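Battery heaters, a bad crimp and a lot of tea

I promised in the last newsletter that I'd write up what has been going on with the battery pack on Murnusar, and then I didn't, so thank you to those of you who wrote in to nag. It has been a funny few weeks. The short version is that the heaters are fine, the batteries are fine, the software is fine, and we still spent most of September thinking that all three were broken.

For anyone who has joined the list since spring, Murnusar is our little satellite, and she lives on a bench at Vevberg for now, mostly in pieces. The battery pack sits near the middle of the stack. Lithium cells don't like being charged when they are cold. You can draw current out of them when it's chilly, within reason, but push current in below freezing and you start plating lithium metal where you don't want it, and you can't undo that from the ground. So the pack has heaters, a temperature sensor and a simple rule: come on at plus five degrees, go off at plus eight.

Couldn't be easier, I said, at a meeting, in front of people who wrote it down.

The heaters themselves are four 220 ohm resistors in parallel, bonded to the aluminium plate the cells sit on. I know proper heater foils exist and I know several of you have opinions about them. The resistors were in the drawer and they spread the heat nicely enough. On the battery bus they give us a bit over a watt between them, which sounds feeble until you remember there's no air up there to carry it off. Everything leaves by radiation or through the mounting screws. We put plastic washers under the screws to slow that second route down, and I am very pleased with the washers.

The first cold run

We took the pack over to the vacuum chamber at Butkienė. It's an old chamber, and it has a door seal that needs wiping down with great care before every run, but it pumps down well and the cold plate holds its temperature. We bolted in the pack, pumped down overnight and started cooling in the morning.

The plan was to watch the reported temperature drift down to five, see the heaters click on, and have lunch. Instead it drifted down to five, the heaters clicked on, and the separate thermocouple we'd taped to the cell casing said the cell was already at minus four. I remember looking from one screen to the other for quite a while.

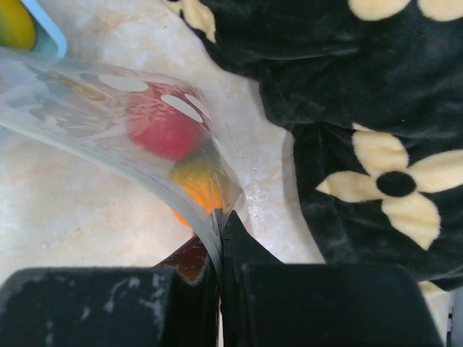 Fruit in a clear bag, held in the gripper.

Nine degrees is a lot. If we had flown it like that, the charger would have been cheerfully pushing current into cells well below zero while the housekeeping data said everything was toasty. The pack wouldn't have died on day one. It would have lost a bit of capacity every orbit, and we'd have been scratching our heads over it for months.

Naturally we blamed the thermocouple first. It was the new thing, it was held on with tape, and tape in vacuum is not to be trusted. So we let everything back up to air, stuck on a second one with thermal epoxy, waited for that to cure, and pumped down again. Same answer, to within half a degree. Then we blamed the software (sorry, Hường).

591 lines of log

Hường Mạc wrote the housekeeping code and was remarkably nice about being accused. She went off with the raw readings from the second run – 591 lines of them, one a minute – and came back the next day with a graph and a question. The question was why the error wasn't constant.

I hadn't noticed. I'd been thinking of it as nine degrees wrong, full stop, and it wasn't. At room temperature the reported figure was only two degrees high. It got worse as the pack got colder, and there were places where it jumped by a degree and then stayed put. A sum done wrong in the code would give you a smooth error, she said. Jumps meant something physical was moving.

I should explain the sensor, as it matters for the next bit. It's a platinum one, 1000 ohms at zero degrees, and it changes by a bit less than four ohms for every degree. You measure the resistance and work back to the temperature. They are lovely things, stable for years, and the maths is simple enough that I can do it on the back of a delivery note. But if you read one with only two wires, you aren't measuring the sensor. You're measuring the sensor plus the wires plus every joint along the way. Any extra resistance looks exactly like extra warmth.

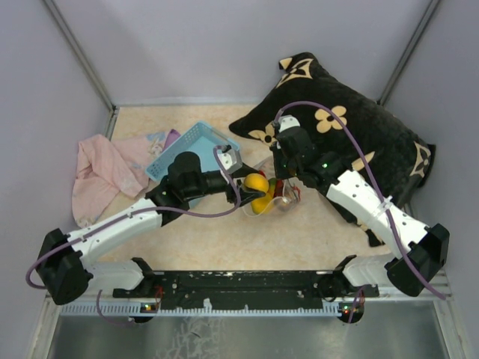
Our sensor cable is 300 mm long, and the copper in it is worth a small fraction of an ohm, so I'd always ignored it. I still think that was fair. To get nine degrees of error you'd need something like thirty-five ohms turning up from nowhere, and no sane length of wire inside a satellite this size will do that for you. A joint could, though. A joint that was barely touching could do it easily, and as the metal and plastic shrank in the cold it would touch less and less.

Ivars and the freezer spray

Ivars Rimkutė had the idea of not going back to the chamber at all. He put the pack on the bench, clipped a meter across the sensor lines at the board end, and went along the cable with a can of freezer spray, giving each bit a short puff. Do wear gloves and safety glasses if you try this, and do it on something with the cells disconnected. Ours were.

The cable did nothing. The solder joints at the sensor did nothing except the honest drop you'd expect from cooling the sensor itself. Then he got to the little white connector at the board end, puffed it, and the reading shot up. Up! Cooling it made it look hotter. He did it again so the rest of us could see, and then again for a third time because it was so satisfying.

When we pulled the contact out of the housing and put it under the microscope, the crimp had closed mostly on the insulation. Perhaps three strands of copper were properly held, and the rest were lying alongside looking innocent. I made that cable. I checked my notes, hoping I hadn't, but it has my initials on the bag.

In my defence it passed a pull test and it passed a beep test. A beep test is no use for this, since most meters will beep quite happily at thirty ohms, and a pull test was always going to pass when the insulation was being gripped so beautifully.

What we've changed

The cable has been remade with the correct crimp tool (I'd used the one for the next contact size up, they live in the same drawer and have the same colour handles, and one of them now has a large strip of yellow tape on it). We measured every other signal cable on the spacecraft with a proper four-wire milliohm meter while we were at it. That took two evenings. We found one more that I didn't like, on the sun sensor, and remade that as well.

Hường has added a check to the housekeeping. The Areck charger board has its own temperature sensor for its own purposes, and it sits close enough to the cells that the two readings ought to move together. If they drift apart by more than four degrees the charger drops to its lowest rate and raises a flag. It isn't a perfect cross-check, as the charger board warms itself up when it's working hard, so she only compares them when the charge current has been low for ten minutes. I wanted it to stop charging completely. She talked me out of it, pointing out that a satellite which refuses to charge is a satellite with a few hours to live, and that a false alarm would be worse than slightly sulky cells.

We did talk about going to three-wire or four-wire sensing. It's the right answer and we haven't the pins. If there is ever a second Murnusar I'd like it written on the first page of the design notes, in big letters.

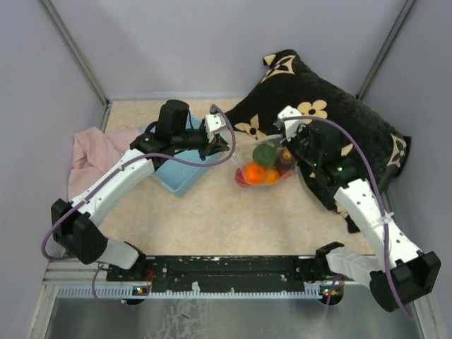
The third run

We went back to Butkienė with the new cable and did the whole thing again, door seal and all. Reported temperature and thermocouple stayed within a degree of each other all the way down. The heaters came on at five, the plate warmed up at a nice lazy pace, and they went off at eight. We then left it cycling through the night with the cold plate at minus twenty. In the morning the pack had kept itself between five and nine the whole time. That extra degree at the top is just the plate carrying on warming after the heaters switch off, and I'm not going to chase it.

One thing I hadn't expected was how long the heaters were on for. In the coldest stretch they were running for more than half of the time, and the power budget only allows for a third. Real orbits have a sunny side as well, so I don't think we're in trouble, but I'd like to redo the sums with the measured figures before anyone signs anything. If you are comfortable with a spreadsheet and have a free evening, please get in touch, I'd welcome a second pair of eyes on it.

Bits and pieces

Could whoever borrowed the torque screwdriver bring it back to Vevberg before the next stack build? The panels can't go on without it.

The antenna release test has slipped to next month. We need more of the fine line, and the reel that came was the wrong thickness.

If you'd like the full log from the three chamber runs, reply to this and I'll send it over. The first two are labelled "bad crimp" so please don't use them for your thermal model.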